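Citholm songwriters' prize names six finalists

Six albums are in the running for this year's Citholm Songwriting Prize, organizers said, after a panel of judges cut down a list of 107 entries.

The best-known name among them is Gervásio Aguiar, the singer and guitarist whose third album, "Meireles Road," was recorded over one winter in a rented house outside the city. Aguiar, 50, was shortlisted once before but did not win. He spent most of the years since then writing for other performers and playing bass in a touring band.

"I had stopped thinking about prizes," Aguiar said in a statement released through his label, Kaletti. "These songs were written for a small room and I expected them to stay there."

"Meireles Road" is a quiet record – mostly nylon-string guitar, upright piano and a single voice. Its nine songs follow a family that runs a bus company through the loss of its last route. Reviewers praised the lyrics, although some found the second half slow.

The duo Arelik made the list with a debut album that mixes club beats with church organ. They are the only first-time artists among the finalists. Their record was released in the spring and drew a steady audience on college radio before the pair signed on for a run of summer festivals.
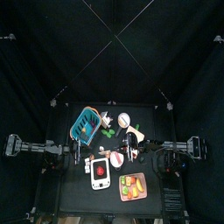
How the winner is chosen

The prize goes to the writer or writers of a full album of original songs. Sales and streaming numbers are not considered. Each judge listens to every finalist again from start to finish, reads the printed lyrics and ranks the six albums. The rankings are added together, and the judges meet to talk only if there is a tie.

Albums with more than two cover songs are ruled out, as are live recordings and collections of older material. Entries can be in any language, but lyrics must be sent in with an English translation. Almost 50 of this year's entries were in a language other than English, organizers said.

The winner will be announced in October at the Citholm concert hall, where all six finalists have been invited to play two songs each. Aguiar has confirmed that he will appear, with a pianist and no band. Arelik will perform with a local choir.

Doors open at 6 p.m. Tickets are sold at the hall's box office and on its website.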